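Saturday, November 23, 2019
Cell 2, cloth handling, fault log

Third protective stop of the week on the left arm, same signature as the other two. Writing it up in full this time so Kári has something to work from on Monday.

Task was the usual one: find a corner, pinch, lift 300 mm, hold, hand over to the right arm. Program is the September build with the new grip check. Force limit on the fingers at the Condberg default. Speed override 100 percent, which in hindsight should have been lower while the fault is open.

What happened: the arm pinched the corner, reported grip OK, started the lift, and tripped on a wrist torque fault before the cloth was clear of the table. The arm stopped where it was. Fingers stayed closed, as they should on a category 2 stop. I was outside the scanner zone. Þröstur was at the bench behind me and heard the brake before the alarm came up on the pendant.

Log from the controller:
grip check passed
lift started
wrist torque over limit, joint 5
protective stop, fault 1304

Fault 1304 in the Gumard manual is "external load outside model." The towel weighs next to nothing, so the load was coming from somewhere else. My first thought was a bad payload entry. Checked it, and it matches the sheet taped inside the cabinet door. Second thought was the cable dress pack snagging at the elbow. Moved the arm by hand in free drive through the same path, no drag that I could feel. 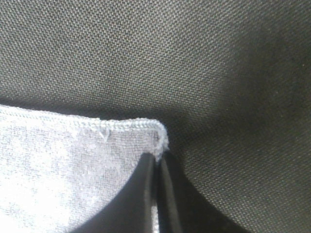

Depth of the pinch is what I now suspect. The approach height is taught once per shift against the bare cover, and the program assumes the cover has not moved since. If it rides up, the fingertips arrive low and can take a bite of the cover along with the towel. With the cover clamped on all sides, the lift then pulls against the table and joint 5 sees it. The wrist camera does not settle this. It gives us the hem at the corner just above the fingertips and a thin pale strip in the gap between the fingers, which is fine for confirming that there is towel in the grip. It says nothing about what is under the tips, and with the gripper's shadow on dark weave I would not trust a threshold on that side either.

The grip check has the same blind spot. It looks at finger gap and motor current, and a fold of towel plus a fold of cover falls well inside the window that Gotolico set for us. We widened that window in September to stop false rejects on the thicker hems. I signed off on it. Should have tested it with the cover pinched on purpose and did not.

Tried after lunch, with the override down and the lift shortened:
- Retaught the height, ran 100 picks. No stops.
- Lowered the approach by 2 mm, same towel. Stopped on the fourth pick, 1304 again. Opened the fingers by hand and the cover dropped out with the towel.
- Put the height back. Clean until I quit.

So the fault can be provoked. That does not prove it is what happened this morning. I cleared the first stop by opening the gripper from the pendant before looking underneath, so whatever evidence there was is gone. Do not do that again. On the next 1304, lock out, look from the side with a flashlight, then release.

Safety side: the stop worked each time and nothing moved after it. What I do not like is that the operator's habit is to reach in and tug the towel free while the arm is only in protective stop. A stretched cover will snap the cloth back, and the arm can be resumed from the pendant by anyone standing there. Put a tag on the gate: lockout before hands go in, jam or no jam. Þröstur is rewriting the card on the cabinet to match.

Open items:
Touch-off on the cover before every batch - Kári, needs a program change.
Short test lift of a few mm with a low torque limit, open and retry if it trips - me.
Stiffer cover, or a backing under the existing one. Asked Þorgeirsson for samples, no reply yet.
Narrow the finger gap window again and live with the rejects for now. Done, old values saved in the cell folder.

Left arm is parked and locked out, key is in the drawer. Right arm is OK to use on its own.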